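Mardi 17 mars 2026

Réveillé avant la sonnerie, vers six heures. Il avait gelé, le pare-brise était blanc. J'ai mis la bouilloire et j'ai relu la lettre de Gernon au sujet des charges de la maison de ma mère. Ils demandent 327 euros de régularisation pour l'eau, alors que la maison est vide depuis l'automne. Ou bien ils ont relevé le mauvais compteur, ou bien ça fuit quelque part. J'ai écrit une réponse courte, je la posterai demain.

Parti à neuf heures pour Sokley. 55 kilomètres par la départementale, avec des travaux à la sortie du bois. La clé tourne toujours mal dans la porte du bas. À l'intérieur il faisait plus froid que dehors. J'ai ouvert les volets du côté jardin seulement, ceux de la rue ont gonflé.

J'avais prévu de trier le bureau, j'ai fait la cuisine. Deux services à café incomplets, des torchons repassés et jamais dépliés, des élastiques par poignées. J'ai gardé la balance et le moulin. Le reste est dans des cartons, le long du mur de l'entrée. 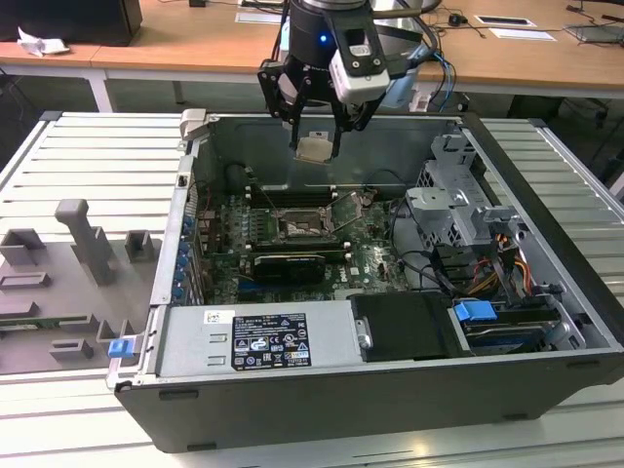
Vers onze heures je suis descendu voir le compteur. Il ne tournait pas. J'ai noté l'index au dos d'une enveloppe et j'ai fermé le robinet d'arrêt, par précaution. La cave sent la pomme, pourtant il n'y a plus de pommes. Sur l'étagère du fond il reste des bocaux vides, à peu près 80, que je ne sais pas à qui donner. Personne ne fait plus de conserves autour de moi. Peut-être la ressourcerie, s'ils prennent le verre.

Mangé un sandwich debout, sur le perron, au soleil. Le forsythia a commencé. La haie est à tailler, il faudra le faire avant les nids, donc très vite — ou alors attendre la fin de l'été. 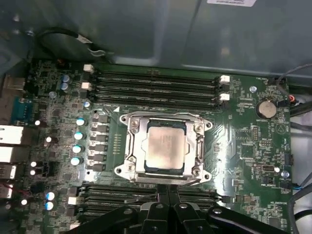

L'après-midi, le bureau quand même. Les papiers de mon père sont restés dans l'ordre où il les rangeait, par fournisseur et non par année, ce qui oblige à tout ouvrir. J'ai retrouvé la facture de la chaudière Atinga, avec le carnet d'entretien agrafé derrière. Bonne nouvelle, l'agence la réclame pour le diagnostic. J'ai aussi retrouvé le plan du terrain, plié en huit et déchiré aux plis. La limite du côté du verger n'est pas là où je croyais, elle passe derrière le noyer. Le noyer est donc à nous. Cela ne change pas grand-chose à la vente, mais j'étais content de le savoir.

L'agence Zenton a appelé à quinze heures. Une visite samedi matin, un couple avec un enfant. Ils voudraient signer en juin si cela leur plaît. J'ai dit oui pour la visite et rien pour le reste. Il faudra que j'y retourne vendredi pour chauffer un peu et vider l'entrée — les cartons font mauvais effet.

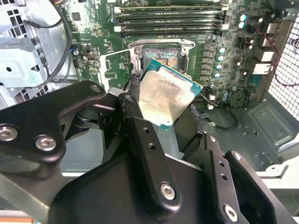

Rentré à la nuit tombante, mal au dos. Soupe, pain, un morceau de comté. J'ai posé le moulin à café sur le buffet, il est plus petit que dans mon souvenir. Il reste dans le tiroir un peu de mouture très vieille, que je n'ai pas jetée.

À faire demain : poster la lettre à Gernon, téléphoner à la ressourcerie pour les bocaux, acheter des sacs et du ruban adhésif, prendre rendez-vous pour les pneus. Couché à dix heures et demie.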